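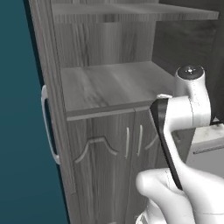 Bollcombe Games Expo, August: Hall Two

Trindmont had 38 demo stations running from 10 am, most of them on the co-op build of Wovisville. Emlyn Wynne and I queued for 50 minutes and got one full contract. The map is larger than last year's – 291 enterable buildings, according to the stand card – and fast travel now unlocks per district.

Inventory weight is back. Stamina drain starts at half load, and dropped items persist between sessions. Controller remapping was locked on the show build.

Meirion Rees played the solo campaign next door and reported frame drops in the harbour. Last tram to Morris leaves at 6.40 pm.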